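LISTA DE REVISIÓN DEL LOCAL CON COMENTARIOS
Local social Berno, planta baja y altillo
Revisión de mayo. Recorrido: Pankaj Thakur y Poonam Shukla. Comentarios pasados a limpio por Pallavi Shukla.

Cómo se rellena: C (conforme), D (deficiencia), NP (no procede). Toda D lleva comentario y nombre de quien la arregla. Las casillas en blanco se consideran no revisadas.

1. SALIDAS Y RECORRIDOS

1.1 Puerta principal abre hacia fuera sin llave desde dentro: C
1.2 Puerta trasera abre hacia fuera sin llave desde dentro: D
Comentario: la barra antipánico baja, pero la hoja roza en el suelo en el último palmo. Se abre empujando con el hombro. Hay que cepillar el canto inferior y revisar la bisagra de abajo, que tiene dos tornillos pasados. Lo hace Akash Saxena.
1.3 Pasillo del almacén despejado en todo su ancho: D
Comentario: sillas plegadas apoyadas contra la pared izquierda, las mismas que en la revisión anterior. Se llevaron al altillo durante el recorrido. Queda la D anotada porque el punto se mira tal como se encuentra.
1.4 Escalera del altillo con pasamanos firme: C
1.5 Bandas antideslizantes en los peldaños: D
Comentario: despegadas en los dos primeros. Se pide un rollo nuevo. Mientras tanto se han retirado los trozos sueltos.
1.6 Rótulos de salida visibles desde cualquier punto de la sala: C
Comentario: la pancarta de la fiesta de primavera tapaba el de la puerta trasera. Ya está descolgada y guardada.

2. ALUMBRADO DE EMERGENCIA

2.1 Luminaria de la entrada: C
2.2 Luminaria de la sala grande, lado ventana: C
2.3 Luminaria de la sala grande, lado cocina: D
Comentario: enciende al cortar el magnetotérmico y se apaga antes de terminar la prueba. Batería agotada. El modelo ya no se vende; Dubey nos ofrece el equivalente y hay que hacer un taladro nuevo porque los anclajes no coinciden.
2.4 Luminaria del altillo: C
2.5 Luminaria del aseo: C
Comentario: piloto verde muy débil, pero la prueba la pasa. Mirar otra vez en la próxima.

3. EXTINTORES

3.1 Colgados en su soporte y accesibles: C
3.2 Aguja del manómetro en zona verde: C
3.3 Precinto y pasador en su sitio: C
3.4 Etiqueta de la empresa mantenedora legible: D
Comentario: la del extintor de la cocina está manchada de grasa y no se lee el mes. Se ha pedido duplicado. El aparato en sí está bien.
3.5 Manta ignífuga en la cocina: C
Comentario: estaba dentro del cajón de los manteles. Se ha vuelto a colgar al lado de la puerta, a mano y lejos de los fogones. Por favor, no guardarla.

4. INSTALACIÓN ELÉCTRICA

4.1 Cuadro cerrado, con los circuitos rotulados: C
4.2 Prueba del diferencial con el botón: C
4.3 Tapas de enchufes enteras: D
Comentario: la del enchufe doble junto al radiador está rajada. Circuito desconectado y enchufe tapado con cinta hasta que se cambie. No quitar la cinta.
4.4 Regletas sin encadenar: D
Comentario: dos regletas, una enchufada en la otra, detrás del armario de los juegos. Se ha retirado la segunda.
4.5 Cables fuera de las zonas de paso: C
4.6 Calefactores portátiles guardados y desenchufados: C
Comentario: quedan en el altillo hasta el otoño. El de color crema tiene la clavija floja y no debe bajar sin pasar antes por Akash. 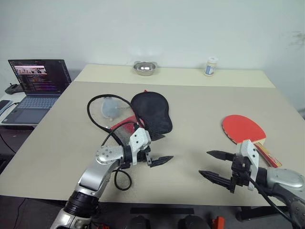
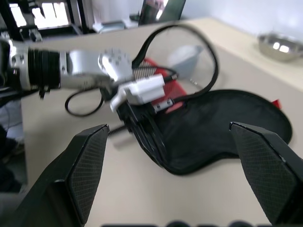 ¿Quién puede volver a dar servicio a un circuito que se ha dejado desconectado en una revisión?
Solo la persona que figura como responsable del arreglo en esta hoja, una vez terminado y probado el trabajo. Tiene que firmar la línea correspondiente y quitar el cartel del cuadro. Si quien abre el local encuentra un interruptor bajado con cartel, lo deja como está y avisa a Pallavi Shukla.

5. COCINA

5.1 Llave de corte del gas accesible y rotulada: C
5.2 Tubo flexible dentro de fecha: C
5.3 Rejilla de ventilación sin obstruir: D
Comentario: tapada por dentro con un cartón, seguramente por el frío. Retirado. Si entra corriente se puede estudiar otra rejilla con lamas, pero esta abertura no se cierra.
5.4 Filtros de la campana limpios: D
Comentario: grasa acumulada en el filtro derecho. A remojo esa misma tarde, recolocado después. Pasar la limpieza de filtros a la hoja de tareas mensuales.
5.5 Botiquín completo: D
Comentario: faltan gasas y el suero está caducado. Poonam repone.
5.6 Temperatura del frigorífico: C
Comentario: 4 grados en el termómetro de la balda central. La goma de la puerta empieza a abrirse en la esquina de arriba.
5.7 Productos de limpieza separados de los alimentos: C

6. ALTILLO Y ALMACÉN

6.1 Carga máxima de las estanterías rotulada: C
Comentario: 75 kg por balda según el rótulo. Las cajas de vajilla están en la balda baja, como debe ser.
6.2 Estanterías ancladas a la pared: D
Comentario: la del fondo se mueve al empujarla con la mano. El taco superior ha cedido. Se ha vaciado de media altura para arriba y se vuelve a anclar con taco químico. Urgente.
6.3 Nada almacenado a menos de un palmo de las lámparas: C
6.4 Escalera de mano con tacos de goma: D
Comentario: le falta uno. Retirada de uso, con cinta roja en el primer peldaño. La de aluminio pequeña está bien y es la que se puede coger.

7. ASEOS Y EXTERIOR

7.1 Cerradura del aseo desbloqueable desde fuera: C
7.2 Suelo sin baldosas sueltas: C
7.3 Barra de apoyo firme: C
7.4 Alumbrado de la rampa: C
7.5 Canalones sin hojas: D
Comentario: atascado el del lado del patio. Con lluvia rebosa justo encima de la rampa y deja verdín. Se limpian las dos cosas el mismo día.
7.6 Tapa de la arqueta enrasada: C

ARREGLOS POR ORDEN

Primero: estantería del altillo (6.2) y puerta trasera (1.2). Hasta que la puerta abra bien, se mantiene calzada en posición abierta cuando haya público en la sala grande.
Después: luminaria de emergencia (2.3) y tapa del enchufe (4.3). Presupuesto conjunto de Dubey: 400 euros con la mano de obra. Aprobado.
Sin prisa: bandas de la escalera, canalón, duplicado de la etiqueta del extintor.

OBSERVACIONES DE QUIENES USAN EL LOCAL

Kohei Kinoshita pide que la llave del cuadro eléctrico tenga copia en el cajón de la entrada. Hecho, con llavero amarillo.
El grupo que viene de Sterthorpe pregunta si puede dejar sus mesas montadas de una reunión a otra. Pueden, siempre que el paso hasta la puerta trasera quede libre y las patas estén bloqueadas.
Queja por el olor del desagüe del aseo. El sifón estaba seco; se echa agua y se anota para verano, cuando se usa menos.

Revisado: P. Thakur, P. Shukla (Poonam)
Copia en el tablón de la entrada y en la carpeta verde.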